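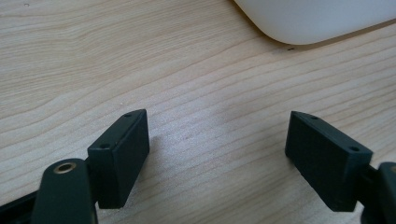

What has the grant been spent on so far?

Most of it has gone on refinishing the tabletops in the Trotlow common room, with a smaller share on seating and on the storage wall by the side door. The detail is set out under the headings below.

Progress report on the Trotlow common room furniture project
Prepared by Pendo Kashindye for the Mutiso Fund
May 19, 2021

Tables

When we applied, there were 26 tables in the building and we proposed to replace all of them. After Zevix Joinery inspected them in March, we changed the plan, with your office's agreement, to keep the tops and refinish them. The tops are solid and the damage was nearly all in the old varnish, which had gone yellow and sticky along the edges where people rest their arms.

Zevix takes the tables away in batches so the room can stay open. Each top is stripped, sanded, checked for splits and given a hard wax oil in a matte finish. We chose matte over gloss after trying both on the two tables nearest the windows. The gloss showed every scratch within a fortnight, and people playing cards complained about the glare in the afternoon.

The colour has come up much paler than we were used to. A few regulars asked if we had bought new tables. The grain was hard to make out under the old varnish and it shows now.

The first batches are back and in daily use. The remaining tables are at the Zevix workshop or waiting to go. Two of the tops had cracks running in from the end and needed glue and clamping before they could be sanded. That work was not in the original quote and came to $200, which we met from our own maintenance budget.

Underframes

We had not budgeted for the legs. Once the tops were off it was clear that several of the underframes had loose joints, and one had been repaired at some point with a bracket that scraped people's knees. Zevix has reglued the loose ones as they come through. We have asked for new felt pads on all of them, as the floor near the kitchen hatch is already marked.

Seating

The stacking chairs arrived from Fudgate on time. They are lighter than the old ones and can be moved by one person, but the seat height is slightly low for the tables. Older members have noticed this. Fudgate has offered to swap the glides for a taller type at no charge, and we are waiting for a delivery date. We have kept a row of the old chairs with arms for anyone who needs them to get up.

Storage wall

The cupboards are built and painted. The doors have not been hung. The hinges supplied were the wrong size for the door thickness and have gone back. Until the doors are on, the craft group is keeping its materials in lidded tubs on the lower shelves, and the board games are on the upper ones. It looks untidy but it works well enough.

Care of the tables

The wax oil needs different care from the varnish, and this has taken some getting used to. Spray cleaner leaves a dull patch, so we have taken it out of the kitchen and put out cloths and a mild soap instead. Hot pots go on a trivet. A one-page sheet is taped inside the kitchen door, and the evening hirers have been sent a copy. There has been one ring mark from a mug so far, and it came out with a light rub and a little more oil.

Spending

The grant for this stage was $4,000. The tables and the chairs have been invoiced and paid. The storage wall will be paid in full when the doors are hung. Receipts are attached in a separate file. We do not expect to go over, apart from the crack repairs noted above.

Changes to the schedule

We had hoped to have every table back by now. Zevix lost some time when its sander was out for repair, and we held one batch back so that the quilting day could go ahead with enough tables in the room. Neither delay has added to the cost.

Still to do

Return of the remaining tables, with felt pads fitted.
Taller glides for the Fudgate chairs.
Hinges and doors for the storage wall.
A second coat of oil on the two window tables, which get the most sun - Zevix will do this on site.

We would like to keep the leftover tin of oil for touch-ups and have listed it on the inventory. Please let us know if the fund needs it recorded in some other way.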